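[honyaku-zatsudan] Re: 不動産広告の「閑静」をどうするか

差出人: Themis Antoniadis
宛先: honyaku-zatsudan メーリングリスト
件名: Re: 不動産広告の「閑静」をどうするか

Antoniadisです。九月に入ってから仕事以外の文章をひとつも書いておらず、久しぶりに書く文章が不動産屋の悪口になりそうで恐縮です。長いので、納期を抱えている方は週末にでも。納期を抱えていない方は、仕事を回してください。

Darius Liepiņaさんの投稿から引用します。

> 皆さんこんにちは、Liepiņaです。
> Nijs経由で賃貸物件の紹介文をまとめて引き受けました。
> 日本語から英語です。全部で1,793語になる見積りで、
> たいした量ではないと思って受けたのですが、
> 初日から「閑静な住宅街」で止まっています。
> quiet residential area で何がいけないのかと
> 言われればそれまでですが、同じ紹介文の中に
> 「落ち着いた街並み」と「静かな環境」が
> 別々に出てきます。全部quietにしたら
> Nijsのチェッカーに「訳語の反復」と指摘され、
> 変えたら今度は「用語の不統一」と指摘されました。
> どなたか、閑静と静かの違いを英語で
> 言い分けたことのある方はいませんか。
> それから「生活感のある商店街」も未解決です。
> lived-in と書いたら、人が住みついている商店街に
> なってしまいました。
> あと、用語集はEmeroで共有されているのですが、
> 「好立地」の訳が good location、great location、
> excellent location と段階的に登録されていて、
> どの程度好ければどれになるのか基準がありません。
> 家賃順でしょうか。

最後の質問からお答えすると、家賃順です。私が同じ用語集を使っていたころ、前任者に問い合わせたら真顔のメールでそう返ってきました。高い物件はexcellent、中くらいはgreat、残りがgood。では一番安い部屋はどうするのかと重ねて聞いたところ、「convenientです」とのことでした。駅から遠くてもconvenientなのか、とまでは怖くて聞いていません。

反復と不統一の両方で叱られた件は、心からお見舞い申し上げます。あれは避けようがありません。私は一度、指摘二件をそのまま並べて貼り付け、「どちらを優先しますか」とだけ書いて返したことがあります。返事は「両方お願いします」でした。以来、チェッカーへの返信は「ご確認ありがとうございます」に統一しています。統一しているので不統一とは言われませんが、そのうち反復と言われるでしょう。

「閑静」については、私は peaceful にして逃げることが多いです。逃げられないのは、peaceful がもう「落ち着いた」に使われている場合で、そうなると on a quiet street と場所の話にずらします。街全体が静かだと言い切るより、通り一本の責任にしておくほうが気が楽です。借りた人が文句を言いに行く先も、通り一本分で済みます。

そもそも「閑静」という語は、口に出して使われているのを聞いたことがありません。「昨夜は閑静だったね」と言う夫婦はいないはずです。あれは広告の中だけに生息する語で、同じ囲いの中には「瀟洒」「邸宅」「至便」「希少」あたりが飼われています。「瀟洒」など、手で書けと言われたら私は逃げます。書けない漢字で褒められた建物に住むのは、どんな気分がするものでしょうか。

「生活感のある商店街」は、everyday shops で十分だと思います。訳者は「生活感」を訳そうとして疲れ果てるのですが、書いた人が言いたいのは、豆腐屋と歯医者があるということです。なければ書きません。いや、なくても書くかもしれませんが、そこは訳者の守備範囲外です。ついでに申し上げると、「生活感」は外にあれば長所で、部屋の中にあれば短所になります。室内写真の撮影では「生活感を消してください」と言われ、地図の説明では「生活感あふれる」と書かれる。同じ一枚の紹介文に両方出てきて、英語では別々の語にしないと意味が通らず、チェッカーには不統一と言われます。

以前この手の話を会報の埋め草に頼まれて書いたものが手元に残っていました。掲載前に会報のほうが休刊になったので、どこにも出ていません。Liepiņaさんの参考になるとは申しませんが、気晴らしにはなるかもしれないので、そのまま貼ります。文体が多少よそゆきなのは、原稿料が出ると思っていたからです。

――――――――――――

「調」と「風」のあいだで
物件広告を訳す日々

日本語の物件広告には、何ものでもないものを何ものかに見せる小さな字が二つある。「調」と「風」である。木目調、石目調、大理石調。和風、洋風、南欧風。どちらも一字で済むうえに、後から責任を問われない。訳す側からすると、これほど腹の立つ一字もない。

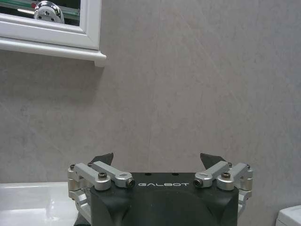 文＝Themis Antoniadis（翻訳者、Lidelthorpe在住）

大理石調の壁、と日本語で書けば、誰も大理石だとは思わない。思わないのに、なんとなく大理石の隣に座らせてもらった気分になる。淡い灰色の地に細い筋が何本か走っていれば、もう「調」の一字で話がつく。ところが英語にしようとすると、とたんに身分を明かさねばならない。marble-effect か、marble-look か、faux marble か。faux と書けば、わざわざフランス語で偽物だと言っていることになり、依頼主はいやがる。effect と書けば、何の効果かと聞かれる。look は正直だが、正直すぎるらしく、だいたい赤字で戻ってくる。

最初に赤字をもらったのは、海辺の町Stundalellの貸別荘の案内だった。英語から日本語への仕事で、原文には marble-style finish とあった。私は素直に「大理石調仕上げ」とした。すると依頼主の知人で日本語が読めるという人が現れ、「調」は音楽の字ではないかと言ってきた。たしかに長調、短調の調である。私は、これは様子や調子を表す字で、壁から音はしませんと返事を書いた。先方は安心したようだったが、翌朝もう一通来て、では「調べ」と書いてあったらどうなるのかという。壁の調べ。それは案内に載せないでください、とお願いした。

「風」はさらに始末が悪い。「南欧風の外観」とあって、写真を見ると屋根がややオレンジ色をしている。それだけである。私はギリシャの血を引いているので、南欧の一員として意見を求められているような気持ちになるのだが、祖父の家の屋根は平らで、貯水タンクが載っていた。南欧風の家に貯水タンクが載っているのは見たことがない。南欧はどうやら、南欧に行ったことのない人にとって一番はっきりした形をしている。

もっとも、向こうにも言い分はあるだろう。LidelthorpeにはJapanese-styleの浴室を売りにした宿があり、期待して泊まったところ、竹が置いてあった。浴室に竹である。日本の知人たちの家の風呂で竹を見た記憶はない。見たことがあるのは、浴槽のふたと、何に使うのか分からない片手つきの桶と、吸盤が弱って毎晩落ちる石けん置きである。もし本当にあれを再現した浴室が異国にあったら、日本からの客は泣くと思う。ただ、予約サイトの星は減る。

話を仕事に戻すと、私は長いこと、「調」も「風」も訳し落とすわけにはいかないと思っていた。落とせば嘘になるからである。大理石調を marble と書けば、それは大理石だと言ったことになる。客が爪でこつこつと叩いて、音が違うと言い出したとき、矢面に立つのは訳者ではないが、依頼主は訳者のほうを見る。

だが、落とせと言われることもある。さる依頼主は、用語集の「木目調」の欄にただ wood と登録していた。質問票に、これは木なのでしょうかと書いたら、「日本語では木目調です」という返事が来た。では英語では木なのか。国境を越えると材質が変わる建材というのは、税関でどう扱われるのだろう。結局 wood-grain と書いて納め、用語集違反の印を四か所につけられた。この印はいまでも私の評価欄に残っているはずである。

広告には、こういう材質の問題とは別に、時間の問題もある。「徒歩六分」というやつだ。訳すだけなら何も難しくない。six minutes on foot で終わりである。ところが同じ物件を実際に訪ねてみると、道の途中に長い信号があり、坂があり、坂の上に犬がいる。犬は吠える。犬に気を取られて九分かかった。広告の徒歩というのは、信号も坂も犬もない平らな世界を、機嫌のいい人が歩いた場合の数字であるらしい。私はその人に一度会ってみたい。荷物は持っていないだろうし、靴ひももほどけないのだろう。

広さの話も少しだけ。日本語の「畳」は単位としてよくできていて、読むほうは畳を敷いたつもりで寝転がって考えることができる。六畳なら、布団を敷いて本棚を置いて、と見当がつく。これを平方メートルに直すと、約9平方メートルと書いた時点で、もう誰も寝転がってくれない。おまけに畳は地方によって大きさが違う。違うものを単位にして平然としているところが私は好きなのだが、換算表を作らされる日には好きだと言っていられない。「畳」のままローマ字で残し、脚注をつけたこともある。脚注のほうが部屋より広く見えた。

では「陽当たり良好」はどうか。これは sunny でいい、と言いたいところだが、Lidelthorpeの読者に sunny と書くと、信用されない。この町で日が差すのは年に何度かの出来事で、差せば新聞に載る。ここでは bright と書くのが礼儀とされている。bright なら、照明をつければ嘘にはならない。日本語に戻すときは、その bright を「陽当たり良好」にしていいのかどうかでまた悩む。一度「明るいお部屋です」と訳したら、依頼主から、性格の話に聞こえるという感想をいただいた。

最後に「応相談」について。家賃、応相談。ペット、応相談。楽器、応相談。英語では negotiable と書くことになっているが、これだと粘れば安くなりそうに読める。日本語の応相談は、粘るための語ではない。相談には応じるが、相談に応じた結果については何も約束していない。私が楽器応相談の部屋に問い合わせたときは、たいへん丁寧に相談に乗ってもらい、たいへん丁寧に断られた。楽器はリコーダーだった。

――――――――――――

原稿はここまでで切れています。編集から「もう少し前向きな結びを」と言われて考えているうちに、休刊の知らせが来ました。

Liepiņaさん、というわけで実用的なことはほとんど書いていないのですが、もし納期前に一つだけ何かするなら、Nijsの質問票に「閑静」「落ち着いた」「静かな」を三つ並べて、希望の訳語を埋めてもらってください。先方も埋められないので、しばらく静かになります。閑静と言ってもいいかもしれません。ただし質問票は早めに出さないと、「期限後の質問には回答いたしかねます」という文面が自動で返ってきます。あの文面だけは、反復も不統一もない見事な訳です。

Emeroの用語集のほうは、「好立地」の三段階を消すと、なぜか「好条件」の訳まで一緒に消えるので触らないほうがいいです。私がいたころからそうでした。消してしまった場合は、同期を切ってから開き直すと戻ることがあります。戻らないこともあります。その場合は私から聞いたとは言わないでください。

それと、これは便乗の質問ですが、「隠れ家的」を英語にした経験のある方はいらっしゃいますか。いま抱えている喫茶店の案内に出てきます。hideout と書いたら、店主が誰かに追われているような店になりました。hidden gem は使用禁止の一覧に入っています。地図には大きく載っていて、店の前に看板も二つあり、何から隠れているのか私にはよく分かりません。

木曜までに、と書きかけて思い出しましたが、納期はまだ先方と「応相談」のままでした。お手すきのときで結構です。

Themis Antoniadis
Lidelthorpeにて、午後4時、まだ昼食前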